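4. Loading and Unloading at the Claritz Site

4.1 Setting and staff

Claritz runs a small laundry service that washes and dries work clothing for other businesses. Before the study, each shift had one person at the machines and one at the folding table. The two traded places at midday. Everyone we interviewed described the machine job as the harder of the two, mostly on account of the bending and the reaching into drums, and as the one with more freedom, because the person at the machines decided what went in and when.

The company took on the two-armed Flemow unit in September, after a short trial at its Pacheco branch. Its task was narrow: moving garments between a basket and a front-loading machine. Sorting, checking pockets, setting programs and folding all stayed with the staff. We logged 1048 garment transfers during the observation period and interviewed 26 employees across both branches. Figure 2 shows the transfer work at the dryer, with a basket of dark clothing standing beneath the open door.
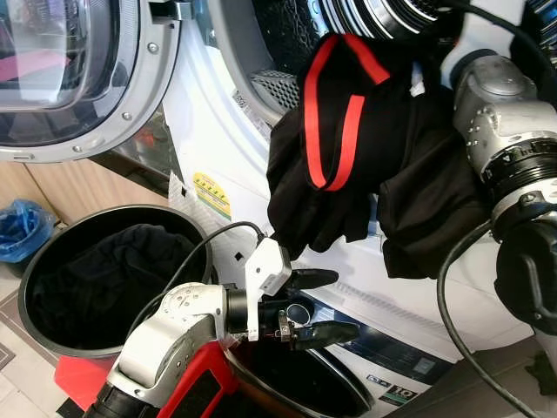 Does the person at the machines lose the job once the arms take over the lifting?

At Claritz the position was kept, but its content changed from handling clothes to preparing loads and dealing with stoppages.

4.2 Changes in the working day

The clearest change was in the rhythm of the shift. A person emptying a drum pulls out several garments at once, drops them in the basket and is done in a short burst. The unit handles garments singly where it can, and it takes longer. Staff who had been used to working in bursts now had a slow process going on beside them for most of the day. Some filled the time with folding. Others said they found it hard to start anything, as they expected to be called back.

Yolandi Du Plessis, the shift lead, kept a notebook of every time she had to step in. Her entry for Sat 13 July, from the earlier trial, lists a sleeve caught under another garment, a dropped shirt and a basket standing too far from the door. She told us that the basket was the easiest of these to fix. The staff marked the floor with tape and the problem became rare. Garments tangled together remained the main cause of stoppages through the end of our visits.

Dark clothing was a particular concern. Staff had long done these loads partly by feel, running a hand around the drum at the end to find anything left behind. They did not trust the unit to see a black sock against a black shirt, and they went on checking by hand after every dark load. This check was not in the written procedure -- it was added later at their request. Figure 2 also shows a second moment from the same work, with one garment held in the gripper and another bunched at the drum opening.

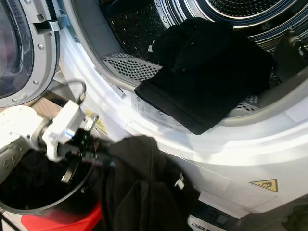 4.3 Skill and responsibility

Most of the people we spoke to did not regard watching the unit as skilled work at first. That view shifted as they learned which loads would go badly. Experienced employees began to shake out and separate garments before putting them in the basket, and they taught newer employees to do the same. None of this was covered in the training supplied through Gasura, the firm that handled installation, which dealt with starting, stopping and cleaning.

Responsibility was less settled. When a garment was damaged, the old rule was that the person at the machines filled in the form. Under the new arrangement it was unclear whether that person should answer for something the gripper had done. Management kept the old rule for the first months. Several employees objected, and the form was given an extra line for the unit.

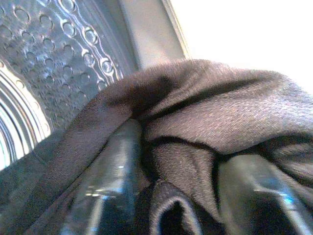 The matter of wear on fabric came up in 25 of the interviews, usually without our asking. Employees judge a garment by touch, and they felt that this knowledge was being left out of the process. Figure 2 gives some sense of what they meant: the cloth is held between two hard, glossy fingers, with a rolled edge or hem caught in the gap and heavy folds pressed around it. A person would feel a seam there and could change grip. We did not measure wear and make no claim about it. What we can report is that staff took to setting aside thin or loosely knitted items and loading them by hand, and that their supervisors let the practice stand -- although it lowered the unit's share of the transfers.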